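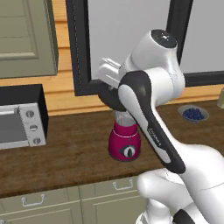 仿真厨房场景，机械臂停在搅拌机上方。

最近在整理我们组的仿真任务规范，顺便把几条写下来，免得下次换人又从头吵一遍。

先说背景。Grolcombe 这个项目里，厨房类任务都先在仿真里跑，跑稳了才上真机。以前没有成文的规矩，谁搭场景谁说了算。到了 March 合并数据的时候，问题一下子全冒出来：同一个“打开电器”的任务，有人从机械臂收起的姿态开始，有人直接把夹爪摆在旋钮旁边，成功率根本没法放在一起看。

现在的规定如下。

一、初始姿态。夹爪与任何物体不得接触，也不得从目标部件旁边开始。像上面这一幕，夹爪已经悬在搅拌机顶上，只能算任务中间的状态，不能拿来当起点。起始姿态要写进配置文件，随机扰动的范围也写进去，不要藏在代码里。

二、成功条件。必须由关节角度或物体位姿判定，不许靠看画面判断。旋钮类任务要写清楚转过多少才算，并且要保持住，擦过去又弹回来的不算。搅拌机的旋钮和烤箱的旋钮分开定义，不要共用一个阈值。这一条争得最久，Dinik 那边原来的做法是碰到就算成功，后来全部重跑了。

三、干扰物。台面上与任务无关的东西（比如那碗蓝莓）碰倒了怎么记？我们的做法是单独记一项，不并入成功与失败。一次运行可以成功，同时带着一条碰撞记录。上真机之前，这一项要单独过一遍。

四、碰撞体。外观模型和碰撞模型要分别检查。透明的杯体尤其容易出错，看着好好的，碰撞体可能比外观大一圈，夹爪还没挨到就被顶开。新资产入库前，用 Rawat 的检查脚本扫一遍，再手动从侧面和上方各推一次。

五、次数。每个任务至少跑 2000 次，用 3 个不同的随机种子，报告里三组结果都要列，不能只挑最好的那组。单次运行上限 3000 步，超时按失败算。以前有人把超时的直接删掉，数字是好看了，没什么用。

六、版本。场景、资产、控制器各有各的版本号，结果表里三个都要填。缺一个就退回去补。

七、改规范。要改先提出来，改完之后旧数据打上标签，不混进新表。

八、上真机。仿真里的速度和力的上限不得高于真机的设定。为了跑得快把上限调大，训练出来的策略到了 Stinell 的实验台上第一步就触发保护停机，这种事发生过，不止一次。

目前这 8 条已经在用。还没定下来的是光照和材质的随机化：窗外的亮度要不要变，橱柜和台面的颜色要不要换。我倾向于先固定，等旋钮任务的基线出来再放开。组里有人不同意，理由是越晚加越难改，这话也有道理。下一版里会先加一个开关，默认关闭。

配置文件的模板还在改字段名，改完再贴。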